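4.3 Preparing the Table and Setting Out the Cups

This section is for the guest kitchen on the ground floor of the Štefanec apartments. Please read it fully before the first breakfast. If you have the Bulen folding table in your apartment, read section 4.4 instead, the surface needs a different care.

Before you begin

You need a soft cloth, a bowl with 300 ml of warm water, a small drop of washing-up liquid and one dry towel. The cups are on the lower shelf, to the left of the sink. The saucers are kept separately, in the drawer.

Step 1. Remove everything from the table top. Do not pull objects over the wood, lift them.

Step 2. Wipe the table with the damp cloth, always in the direction of the grain. Squeeze the cloth well before. Water which stays on the wood longer than a few minutes can leave a gray ring.

Step 3. Dry immediately with the towel. Look at the surface from the side, against the window. Any place which is still wet will shine.

Note: The table is oiled, it is not lacquered. It receives new oil every February. For this reason it may feel a little dry in January, and this is normal.

Step 4. Take the cups from the shelf one by one. Hold the cup by the outside wall, under the rim. Do not put your fingers inside and do not carry two cups in one hand.

Step 5. Check each cup before you set it down. Turn it to the light and look at the rim first, then at the bottom of the inside. The glaze must be smooth everywhere. Pass a fingertip slowly along the rim. If you feel a sharp point, put the cup in the box marked Truvitz and take another one.

CAUTION: A chipped rim can cut the lip. Never use a chipped cup, also not for pencils or for rinsing brushes. Guests after you may not know that it was put aside.

Step 6. Set the cup down flat, with the opening up. Leave one hand width between the cup and the edge of the table. Where small children are staying, leave two.

Step 7. Place the saucers only after all cups are on the table. Then fill the cups, not higher than a finger below the rim.

Note: A tea stain inside the cup is not a defect. Put in one spoon of baking soda with a little water, wait 23 minutes, and rub with the soft side of the sponge. Do not use steel wool. It makes fine scratches in the glaze, and afterwards the stain comes back faster.

CAUTION: Do not pour boiling water of 100 °C in a cup which was standing in the cold pantry. Warm the cup first under the tap.

After use

Empty the cups in the sink, wash them by hand and let them dry on the rack with the opening down. Return them to the shelf only when they are completely dry. Do not put one cup in another.

Replacement cups can be asked for at the Nulten office, by the side entrance. Please bring the damaged cup with you.

Text of this section last changed: Aug 18, 2025
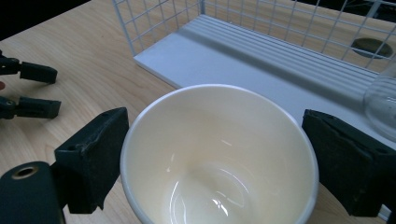
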